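Idlow Compact Washer: Set-up Guide
Section 4. First wash and detergent

Complete Section 3 (levelling and transit bolts) before you start. The first wash is run empty, with detergent only.

1. Turn on both taps and check the inlet hoses for drips.
2. Pull the dispenser drawer out to the stop. The main wash compartment is on the left.
3. Add 60 mL of liquid detergent. Do not fill past the upper line. 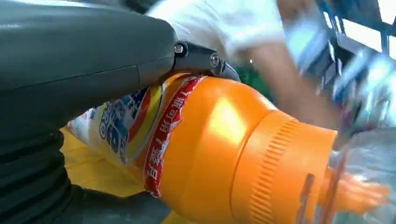
Kang, writing on the Mallico owners' page, adds that in a soft water area half that dose is plenty, and that suds left in the door seal are the sign you have used too much.

4. Close the drawer fully. The program will not start if it is ajar.
5. Select Cottons, 60 degrees, and set the spin to 2,000 W mode only if the heater is on its own circuit.
6. Press Start. The display counts down from 62 minutes.

NOTE: The countdown may pause while the water heats.

CAUTION: Do not open the filter flap during the program. Hot water may escape.

4.1 Storing detergent

Keep liquid detergent upright with the cap done up, out of direct sun and out of reach of children. Do not store it on top of the machine, where vibration can walk it off the edge during a spin.
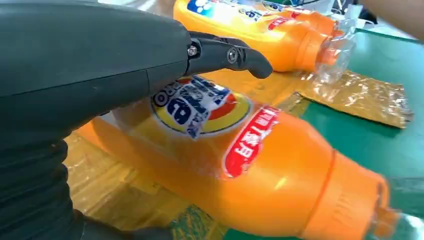
Fig. 4b. Detergent bottle lying on its side.

Wipe up spills with a damp cloth before the next wash. Dried detergent in the drawer can be soaked off in warm water. For replacement drawers, contact Plomik Spares and quote the model number inside the door.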